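Forum Werbetechnik & Beschriftung
Unterforum: Folien und Untergründe
Thema: Plottfolie auf unbehandelter Kiefer – Primer oder Lack?

Skivance
Moin, wir sollen für einen Hofladen Regalschilder aus Kiefer mit gegossener Folie beschriften. Die Bretter kommen roh vom Tischler, feiner Schliff, keine Oberfläche. Innenbereich, kein Spritzwasser, Schrifthöhe klein, Serifenschrift. Ein Probestück habe ich direkt beklebt, nach einer Nacht standen die Serifen hoch. Der Kunde möchte den rohen Holzton behalten und lehnt Glanz ab. Wie baut ihr den Untergrund auf?
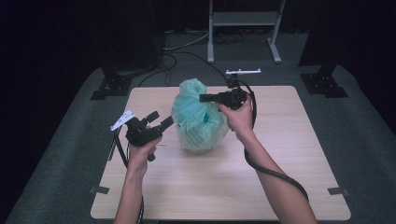
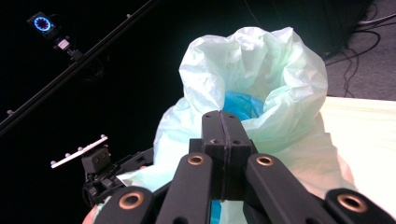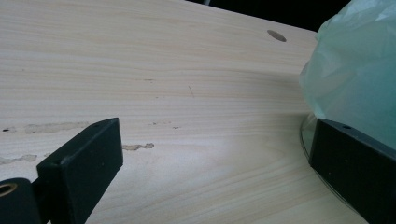

Im letzten Bild: rohe Kiefer mit Bohrung

Terier
Direkt auf rohem Nadelholz hält keine Folie dauerhaft, auch keine gegossene. Der Kleber liegt nur auf den Faserspitzen auf, dazwischen ist Luft. Dazu kommt Holzstaub. Aufbau bei uns: Schleifen, absaugen, zwei dünne Schichten matter Wasserlack auf Acrylbasis, Zwischenschliff, dann durchtrocknen lassen. Nach Datenblatt, nicht nach Fingerprobe.

Niazi
Wasserlack stellt die Faser auf. Wer danach nicht sauber zwischenschleift, hat dasselbe Problem mit Lack obendrauf. Ich nehme Haftvermittler aus dem Folienprogramm, nur im Bereich der Schrift. Geht schneller und man spart sich die Trocknungszeit.

Terier
Haftvermittler auf rohem Holz zieht weg und gibt einen Rand, den man im Streiflicht sieht. Der ist für Karosserieblech und lackierte Flächen gedacht. Auf saugenden Untergründen hat er nichts verloren.

Niazi
Habe ich anders erlebt. Letzte Serie im Januar, Fichte, gleiche Vorgehensweise, keine Reklamation.

Kornél Kiss
Keine Reklamation heißt nur, dass keiner angerufen hat. Den Rand vom Haftvermittler kenne ich auch, bei Kiefer stärker als bei Fichte, vermutlich wegen des Harzes. Zum Harz allgemein: Äste vorher isolieren, sonst schlägt es gelb durch und weicht den Kleber an.

@Skivance: Welcher Kleber ist auf der Folie? Repositionierbare Typen mit Luftkanälen sind auf Holz ungünstig, die Kontaktfläche ist ohnehin schon klein.

Skivance
Permanenter Solvent-Acrylat, ohne Luftkanäle. Äste sind bei den meisten Brettern außerhalb der Schriftfläche, aber nicht bei allen. Auftrag sind 426 Schilder, davon 295 mit zweizeiligem Text. Trocknungszeit ist also ein Thema, so viele Bretter kann ich nicht gleichzeitig auslegen.

Prutwood
Bei der Menge würde ich über Folie gar nicht mehr nachdenken. UV-Direktdruck, matte Tinte, fertig. Oder Schablone und Farbe. Kleine Serifen entgittern und übertragen, 426 mal, das rechnet sich nicht.

Skivance
Direktdruck müsste ich auswärts vergeben. Angebot liegt vor, Marge ist dann weg. Schablone scheidet bei der Schriftgröße aus, das unterläuft mir an der Faser entlang.

Prutwood
Unterlaufen lässt sich vermeiden, wenn man die Schablone erst mit Klarlack absperrt und dann die Farbe darüber gibt. Aber ja, bei kleinen Serifen wird es grenzwertig. Dann wenigstens mit dem Kunden über die Schrift reden. Eine Grotesk mit ordentlicher Strichstärke hält auf Holz deutlich besser.

Bit-na Hong
Zur Trocknung: Hordenwagen leihen, spritzen statt rollen. Mit der Rolle bekommt man auf Kiefer ohnehin Ansätze. Wir spritzen stumpfmatten 2K-Wasserlack, der gilbt kaum und lässt das Holz halbwegs roh aussehen. Ganz ohne Anfeuern geht es nicht, das muss der Kunde vorher am Muster sehen und freigeben.

Ein Punkt fehlt hier noch: stumpfmatte Lacke enthalten Mattierungsmittel und sind für Folie schlechter als seidenmatte. Unbedingt Schältest mit der Originalfolie machen.

Terier
Guter Hinweis mit dem Mattierungsmittel. Wir nehmen deshalb seidenmatt. Stumpfmatt hatte ich einmal, da ließ sich die Folie nach einer Woche am Stück abziehen.

Niazi
Auf Lack nehme ich dann übrigens auch Haftvermittler. Nur zur Vollständigkeit.

Kornél Kiss
Auf Lack ist das unstrittig.

Zum Verkleben noch: trocken, auf keinen Fall nass. Filzrakel, Druck in Faserrichtung, Übertragungspapier flach in 180 Grad abziehen. Danach die Schrift mit dem Heißluftgerät kurz erwärmen und mit Filz nachdrücken. Bei Kiefer vorsichtig mit der Temperatur, sonst tritt Harz aus. Ecken im Plotprogramm leicht verrunden, das bringt bei Serifen mehr als jeder Primer.

Skivance
Danke. Stand 2020-10-03: Ich habe Muster angelegt, einmal seidenmatt gespritzt, einmal gerollt, einmal Haftvermittler auf roh. Körnung beim Zwischenschliff war 600, im Nachhinein wohl zu fein?

Bit-na Hong
Zu fein. Damit polierst du eher, als dass du Fasern kappst. Ich gehe bei Holz nicht über 320.

Terier
Sehe ich genauso. Für die Folie ist die glatte Fläche zwar günstig, aber der zweite Auftrag braucht Verankerung.

Skivance
Dann lege ich das gespritzte Muster mit 320 neu an. Beim Haftvermittler auf roh ist der Rand im Streiflicht zu erkennen, schwach, aber vorhanden. Schrift habe ich noch nicht drauf.

Niazi
Dünner auftragen, mit fusselfreiem Tuch statt Pinsel.

Skivance
War mit Tuch. Schältest mache ich an allen Mustern nach einer Woche und trage die Ergebnisse hier nach.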